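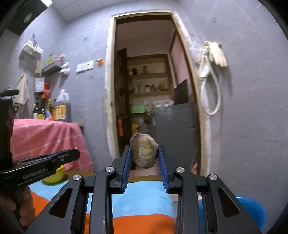 4. Depictions of the automatic kitchen in postwar appliance advertising

4.1 Corpus and selection

The corpus consists of 571 print advertisements placed by appliance makers in general-interest and homemaking magazines between the late 1940s and the end of the 1960s. An item was admitted if it presented a kitchen, or a kitchen task, in a setting that the advertisement itself placed in the future. The usual signals were a caption or headline ("the kitchen of tomorrow", "when your daughter keeps house"), a named model home of the future, or a device described as not yet for sale. Advertisements that used only space-age styling to sell a current product were left out. This removed a large number of items from the later years, when rockets and orbit motifs had become a common decorative choice and carried little claim about what a kitchen would do.

Three firms account for most of the material. Zestlow sold ranges and wall ovens and advertised more heavily than either of the others. Nostberg sold refrigerators and, later, complete fitted kitchens. Fonov was a smaller company whose main product was a countertop mixer, and its future-themed advertising is concentrated in a single long campaign. The remaining items come from a mixed group of utilities, cabinet makers and floor-covering suppliers. These are reported together as "other" in the tables and are not analyzed by firm.

Most items were read from the Fujimoto clippings collection, which is arranged by product type and not by date. Dates were taken from the printed folio where it survived and from dealer calendars where it did not. Where neither source settled the matter, the item was assigned to a half-decade on the basis of logo and typeface. Undated items were used for the coding of content but were excluded from any statement about change over time.

4.2 Coding

Each advertisement was coded for the task shown, the agent performing it, the position of the householder, and the type of control. Tasks were divided into storage, preparation, cooking, serving and cleaning. An agent could be a fixed appliance, a conveyor or similar transport system, a freestanding robot, a mechanical hand or arm attached to the room, or a person. More than one agent could be recorded for one task. Text and artwork were coded separately, on the grounds that they frequently disagreed. A typical case is a Nostberg page whose text promises that dinner "selects itself" while the drawing has a woman standing at an open door with a list.

The codebook was tested on a subset of items and revised twice. The first revision separated mechanical hands from freestanding robots, which had originally formed one category. The second added a code for tasks that are named in the text and not drawn at all. This last code proved more useful than expected, and most of Section 4.4 depends on it.

No attempt was made to judge whether a proposed device was technically possible at the time of publication. Other studies of this material have graded predictions as hits or misses. That approach treats an advertisement as a forecast, and it rewards vague claims over specific ones. The interest of the present section is narrower. It concerns which kitchen tasks were represented as work that a machine could take over, and how the artwork handled the parts of that work that require something to be picked up.

4.3 Fixed appliances and transport

The most common agent in every period is the fixed appliance. It is usually a cabinet, flush with the wall, with a hatch at waist height. Food enters the cabinet at an unspecified point and leaves it as a finished meal. Zestlow used this arrangement with very little variation. Its advertisements place the control panel at the left of the page and the hatch at the right, with the householder seated between them or shown in an adjoining room. The internal working of the cabinet is never drawn. Cutaway views, which were a standard device in the firm's advertising for ordinary ranges, do not appear in any of its future-themed items.

Transport systems are the second most common agent. Belts, rails, rotating shelves and pneumatic tubes carry food from a store to a cooking position and from there to the table. Nostberg favored the rotating shelf, which resembled a product it already sold. Its campaign for the fitted kitchen extended the shelf through a wall and into the dining area, and a later version extended it as far as the patio.

Both arrangements avoid the same difficulty. A belt can move a dish that is already on the belt, and a cabinet can heat a dish that is already in the cabinet. Neither explains how an onion is taken out of a bag, turned the right way up, peeled and put down again. In the advertisements coded as showing preparation, the ingredients are nearly always uniform in size and shape. Eggs, peas and cubes of meat are frequent. Leafy vegetables, whole fish and anything with a loose skin are rare, and where they do appear they are generally in the hands of a person or already on a plate.

4.4 Hands

A mechanical hand or arm attached to the room appears in the artwork of 57 items. The Fonov campaign supplies a large share of these. Its recurring figure is a pair of gloved hands on jointed stalks that descend from the ceiling above a mixing bowl. The gloves are white, have five fingers, and are drawn in the same manner as the hands of the woman who stands nearby. In one version the mechanical pair ices a cake while the human pair holds a magazine. The captions refer to the device as an extra pair of hands and give no account of how it senses or holds anything.

The five-fingered hand is nearly universal in this group, with simple claws confined to a few comic items in which the machine is shown making a mistake. The distribution suggests that illustrators used the humanlike hand to mark competence and the claw to mark clumsiness. Later gripping hardware does not follow that division. The device in Figure 3 has two fingers, with a ribbed pad on the inner face of each, and holds a small, irregular object between them. Nothing of this kind is offered in the corpus as a capable kitchen tool.

Grip is also absent from the text. Copywriters described mechanical hands as tireless, clean and obedient, and several items stress that the hands can be put away. Softness is mentioned only in connection with the gloves. No item describes an object being dropped, crushed or missed except in the comic group noted above. The code for tasks named in the text and not drawn is applied most often to peeling, followed by washing greens and boning. These tasks were therefore known to the copywriters and were claimed for the machine, but the artists were seldom asked to show them, or chose not to.

4.5 The position of the householder

The householder is shown in most items and is nearly always a woman. Her position changes more clearly over time than the machinery does. In the earlier advertisements she stands at the control panel and is dressed for housework. In the middle years she is seated, often at a desk within the kitchen. By the end of the period she may be outside the room altogether, with the finished meal visible behind her through a doorway. Men appear chiefly as guests or as the person to whom the kitchen is being demonstrated.

Control is by push button throughout. Punched cards are a distant second and are limited to utilities and to one Zestlow campaign, in which recipes were to be supplied by mail. Spoken commands occur in only nine items. In each of these the command is an order for a complete meal, addressed to the room in general and not to a particular appliance.

4.6 Limits of the material

The collection favors full-page color advertisements, which were more likely to be clipped than small notices in black and white. Regional newspapers are thinly represented. A dealer circular from Nostberg, printed in an edition of 600, is included, but other circulars of the same type are known only from order forms and could not be read. The absence of trade advertising is a more serious gap. A page addressed to appliance dealers may have given a fuller description of a proposed mechanism than one addressed to a household, and the silence on gripping reported in Section 4.4 should be read as a feature of consumer advertising only.

Finally, the coding treats each printed advertisement as one item, including repeated insertions with altered text. Fonov reused its artwork more often than the other firms did. Counting distinct drawings in place of printed items lowers the Fonov share of the mechanical-hand group but leaves the order of the agent categories unchanged.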